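Pladdale landlords promise "laundry in every unit." Tenants want to see the water bill first

16 March 2026
By Naheed Tanoli

The largest landlord in Pladdale says it will put a washer and dryer in every apartment it owns by November, and that renters will come out ahead. The company, Koutsoukos, has not yet shown anyone the math.

The plan went out last week in a two-page letter to tenants. It says the shared laundry rooms in 11 buildings will close one by one and that each apartment will get its own stacked machines. The letter uses the word "free" four times. It uses the word "rent" once, in the last paragraph, where it says rates "may be adjusted to reflect improved amenities."

Chrysanthi Margaritis, who has lived in the Dritlow Street building for nine years, read that paragraph more than once.

"I pay for two loads a week and I know what that costs me," she said. "I don't know what 'adjusted' costs me. I asked the office and they told me to wait for my renewal."

Koutsoukos spokesman Manolis Tsolakis said the company had heard for years that people were tired of hauling clothes down the stairs and waiting for a machine. He called the change "a quality of life upgrade" and said any increase would be modest. Asked what modest meant, he said it would depend on the unit.
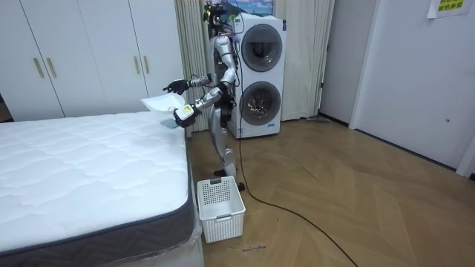 Water is the other open question. In most of the buildings it is split evenly among apartments, no matter who uses how much. A single person who washes twice a month would pay the same share as a family of five running the machine every night. The letter does not mention separate meters. Tsolakis said they were "under review," the same phrase the company used when tenants asked about them the last time water rates went up.

Then there is the matter of where the machines will go. Many of the one-bedrooms have no closet near a drain, and floor plans posted in the Dritlow Street lobby show the stack standing in the bedroom itself. Anyone who works nights may have thoughts about that.

Antigoni Antoniadis, who helps renters with lease disputes, said the wording of the letter matters more than the appliances. Most current leases list the shared laundry as part of what tenants already pay for, she said, and closing it before a lease ends could be grounds for a credit.

"Nobody should sign a new page just because it came with the letter," she said.

That page, an "amenity acknowledgment," asks tenants to accept the closing of the shared rooms. Tsolakis said signing it is optional. The form does not say so.

Work is due to start at the Ralari building, where the shared laundry room is to be turned into rental storage lockers. The company has not said what those will cost either.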